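Chapter 5
Sorting, Serving and Other Claims: What Does Kitchen Play Teach?

Open almost any catalog of early childhood supplies and you will find a page of small plates and plastic food with a promise printed beside it. The Pirero catalog says its play kitchen "builds math, language and life skills." Hullach goes further and calls its table set "a full first-year program." These are large claims for a bowl and some fruit. A reader of this book should want to know who checked them, and how.

The short answer is that very little checking has been done. Most of what gets passed along as knowledge about kitchen play comes from people who already liked it. They may be right. Liking a thing and having watched it closely are different kinds of evidence, though, and teachers are often handed the first kind as if it were the second.

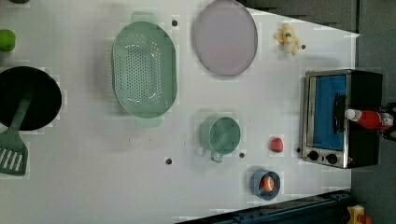
Sorting is the skill most often named in the sales copy, so we begin there. The usual idea is that a child given a mixed spread of dishes and food will group them, and that the grouping shows what the child understands. But group them how? A mint-green measuring cup can go with the colander because the two match in color. It can go with the slate-blue bowl because both hold things. A child who puts the strawberry beside the cup may be making a category, making dessert, or clearing a space. An adult with a checklist will tend to write down whichever of these the checklist has a box for.

This matters when a score is attached. The Bodin Play Inventory, which you will meet again in Chapter 8, gives one point for each "correct" group. Its guide does not say why food-with-food is correct and green-with-green is not. In the practice records we collected for this chapter, 98 in all, two adults watching the same child often disagreed on what the child had grouped, and sometimes on whether any grouping had taken place. Keep that in mind the next time you read that a toy set "improves classification."
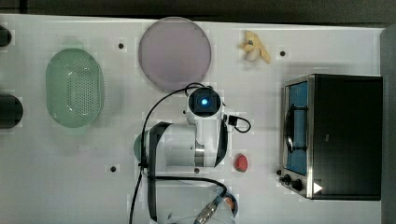
Serving is the second claim. Moving food from pan to plate is said to teach order: first this, then that. Some children do follow an order. Many put an uncooked lunch on the plate and announce that it is ready. You could call that a failure of sequence. You could also say the child knows perfectly well that the stove is pretend and sees no reason to wait for it. The written record usually can't tell us which, and a careful observer should leave the question open.

A third claim concerns realism. Arow's teacher guide advises that play food should look as much like real food as possible, so that learning "carries over" to the home kitchen. The guide offers no source. It may be true for naming foods. It seems less likely for cooking, where weight, heat and smell do most of the teaching and a molded toy has little to offer.

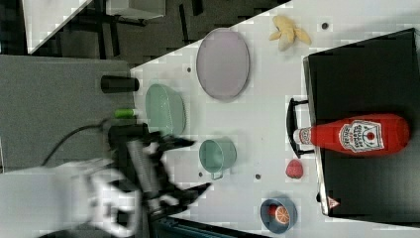
None of this is an argument for clearing out the play kitchen. Children return to it, they talk while they use it, and it keeps them busy for long stretches – 40 minutes in the longest session we recorded. Those are fair reasons to keep one. They are also much smaller reasons than the catalogs give.

Before you read Section 5.1, set out a mixed group of toy dishes and food and watch one child for 24 minutes. Write down only what the hands do. Leave out "wants," "knows" and "is trying to." Most students find the first page of notes hard to write and are surprised at how short it is. Bring the notes to class unedited.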